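Subject: Re: [smallshop] Arms for packing and odd jobs, anyone buying yet?
To: smallshop list

Replying below the quoted part. I trimmed the shipping discussion out of it.

> We are a packing shop in Dekum. Hardware on one side of the building,
> dry goods on the other. Last year we did 2694 mixed orders that
> somebody had to put together by hand, and I would like that number
> to stop depending on who shows up on Monday.
>
> A sales rep from Grastberg came through and told us their small arm,
> the Prallorlow, can be taught to do "any bench task a person can do
> with two fingers." He had a video of it putting bolts in a bag. It
> looked good. The lease plus the setup fee comes to more than I want
> to spend on a guess.
>
> What I would want it to do, in order:
>
> - put a lock and its keys into a bag and close the bag
> - fill small trays with beans and seed for the sample boxes
> - wipe the bench and put the tools back
> - at home, if I am allowed to dream, unload the dishwasher
>
> Is any of this real yet? I do not need the theory. I want to know
> what people on this list have seen work for a full shift, and what
> they would wait on.

Short answer: the first one partly, the second one yes but with a different machine, the third and fourth no. Longer answer follows.

We had a Prallorlow on trial in June and sent it back at the end of the trial. I have no complaint about Grastberg. They picked up the phone and they did not argue about the return. The arm did what the manual said it did. The trouble is that the manual is about moving a part from one known spot to another known spot, and your list is mostly other things.

Take the lock and keys. The lock by itself is a fair job for an arm. It is stiff, it weighs enough to stay where you put it, and it does not change shape when you squeeze it. If you lay the locks in a fixture so they all face the same way, an arm will pick them up all day. We did this with door latches and it was fine. The keys were a different story. Two keys on a wire ring never lie the same way twice. They hang off to one side when lifted, and they catch on the lip of the bag. Our arm would let go at the right place and the ring would stay hooked on the finger. We ended up with a person standing next to it to knock the keys loose, and that person could have been packing.

The bag is worse. A poly bag has no shape until something is in it. A person opens one with a thumb and blows on it or flicks it and does not think about it. For a machine you want pre-opened bags on a roll with an air jet, and at that point you have bought a bagging machine. Those have existed for decades and you can get a used one. If your locks go out in the same size bag every time, price one of those before you look at the arm again.

The teaching is where things have moved, and I think that is what your rep was really selling. The old way was to type in positions or push the arm from point to point with a pendant. The newer way is that a person holds a gripper like the one the robot will use, with a camera on it, and just does the job many times over. The recordings are then used to train the arm. You do not need the arm in the room while you do it. I like this approach. I spent a day with one of these grippers in my hand and it taught me more about our own work than I expected, mainly how much I lean on the fingers I was not allowed to use.

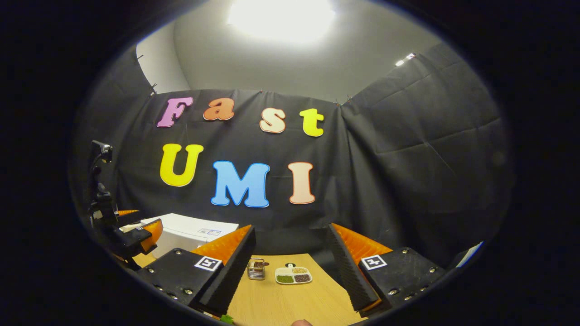

Padlock and divided tray on the tabletop, between the fingers of a hand-held gripper.

A lock and a tray of loose goods make a useful pair to think about if you are writing a list like yours. They look like the same kind of job from across the room, small things on a table. With soft ridged fingers such as the orange ones above, the lock is a thing you close on and lift. The pads give a little and wrap around it. Then you want to put it down somewhere, or turn it over, or work the shackle, and each of those is a step up. Lifting is easy. Turning over takes two tries even for a person wearing the gripper. Working the shackle with only two fingers means the body of the lock has to be held by something else, so you are into a vise or a second arm, and the cost doubles.

The tray is a thing you should not pick up by squeezing at all unless you know how full it is and how stiff the walls are. We tried it with thin plastic trays. The walls bowed, the tray let go on one side, and there were lentils in the floor drain for a week. A flat scoop under the tray worked better than any finger we tried. If you are set on using an arm, ask for a scoop attachment and slide the trays along the bench where you can.

As for filling the trays, I would not ask an arm to do it. Beans and seed want to be poured and weighed. A vibratory feeder with a small scale will put the right weight in each compartment and will not get bored. Ours handles dried peas, mung beans and mustard seed with a change of gate. It jams on anything sticky and it jams on sunflower seed with the hulls on, for reasons I have never worked out. The person running it moves the trays and looks for stones. We kept the person. Looking for stones is the part I would pay good money to automate and I have not seen it done at our price.

On the cost. Our trial came to nearly 3000 dollars once I added the setup day, the table we had to bolt to the floor, and the hours two of our people spent on it. The lease itself was the smaller part. Your rep will quote you the lease. Ask him for the table, the guarding, the air line and the lights too. The lights matter more than you would think. Our bench sits under a skylight and the arm behaved differently after lunch than it did in the morning. We hung a tarp over the skylight and it got better. If you have bright ceiling fixtures right over the bench, expect glare on anything shiny, locks included, and plan to move one or the other.

Wiping the bench: no. There are machines that will wipe a flat empty surface, and a flat empty surface is the result you are after, so you have to clear it first. Putting tools back is something I have seen done once, at a trade show, with foam cutouts for each tool and nothing else on the table. I stayed and watched it a second time after the crowd left. It put the pliers in the wrong cutout and pushed down until it stopped with an error. A person would have felt that and tried again. I expect that to be fixed sooner than the keys, because the tools at least stay the same shape.

The dishwasher I can only speak to as someone who owns one. I have seen the same videos you have. When I look at them closely the plates are all the same, the rack is pulled out fully before the start, and the video runs faster than life. Our rack at home has a mixing bowl sitting on top of three things that should not be under it, and water in the bottom of every mug. I would put that one out of your mind for now. I would also not buy anything for a shop on the strength of a kitchen video, or the other way around. In the shop you can change the job to suit the machine. You can buy fixtures, standardize your bags, mark the floor. At home you are not going to buy all new bowls.

What I would do in your place:

Write down the 2694 orders by type if you have them. If a third of them are one lock in one bag, you have a bagging job. If they are all different, you have a picking job, and a better shelf layout will gain you more than an arm will.

Ask Grastberg to run your parts. Mail them a box of your real locks with your real keys and a stack of your trays, filled. Ask for an hour of uncut video with a clock in view. We did not do this and should have. When I asked afterward they said they would have been glad to.

Ask who does the retraining when you change suppliers and the lock comes in 2 millimeters thicker. With us the answer was "you do, with our help," and the help was a phone line during their office hours, which are not our hours.

Do not let anyone go over the whole shop with you. Pick one bench. If it works on one bench for a month with the regular crew and no engineer present, think about a second.

I am not against any of this. I would take another trial if somebody showed me the keys going into the bag, from a loose pile, for a full shift. I check every spring and the videos get longer each time, so it is moving. For this year I would put the money in the feeder.

If you want the feeder, ours came secondhand from a candy plant and I can send you the model number off list. The manual is missing the wiring page but I drew one.

One question back to you. Are your trays the kind with the compartments molded in, or the kind with loose dividers? The loose ones will walk on a vibrating table and you will need a hold-down. We made ours out of a strip of aluminum and a toggle clamp, and I can send a sketch of that as well.

--
smallshop: a list for people who run small shops
To leave the list, send a message with the word "leave" in the subject line.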